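Clernov moves packing trainees to hand-held grippers ahead of new line

TIVTON – Packing staff at Clernov, which fills mixed gift and household boxes for online shops, have begun spending part of each shift teaching machines to do the picking.

The company said in April that 80 of its 248 hourly employees had signed up for the program. They use grippers held in the hand to pick up ordinary goods and put them down again, and the recordings are used to train the robot arms the company plans to install at its Titel Road building.

Work on the first line is due to start once the teams have recorded 800 hours. They have 164 so far.

Soft items have been the slow part, according to Precious Ocampo, who was a packer for six years and now runs the recording tables. Boxes and cartons went quickly. Sponges, pouches and plush toys bend or turn when they are squeezed, and each has to be picked up many times, by different people, from different sides.

"You find out how much your fingers were doing for you," Ocampo said. "New people squeeze too hard. By the second week they ease off."
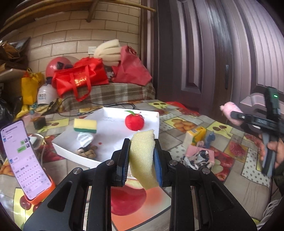

A piece of sponge held between the pads of a hand-held gripper, over a table of practice items. At right, a second gripper in use.

The tables are set up to look like a home or a small shop, with patterned cloths and plenty of clutter, and the items are changed between sessions. Clernov says a robot that has only seen a bare bench has trouble when goods arrive mixed together.

For those taking part, the day looks different. Recording is done sitting or standing, as the worker prefers, in blocks of 40 minutes with a break after each. Pay is the same as on the packing floor. The hourly packing target does not apply during recording – a change several workers had asked for before they would sign up.

Wrists are now the main complaint. Packers used to report sore backs and feet, but holding a gripper at the same angle for a whole block is tiring in its own way. The company has ordered a lighter model from its supplier, Zamfir, and shortened the last block of the evening shift.

What happens after the line opens is less settled. Divina Villanueva, who represents the packing staff in talks with management, said workers have a written promise of no layoffs for the first year and want it extended to three.

"People are teaching this thing their job," Villanueva said. "They would like to know what their job is going to be."

Clernov said it expects to need staff to load the arms, clear jams and handle returns, and that program members will be first in line for those posts. Pay rates for them have not been set. Talks resume next month.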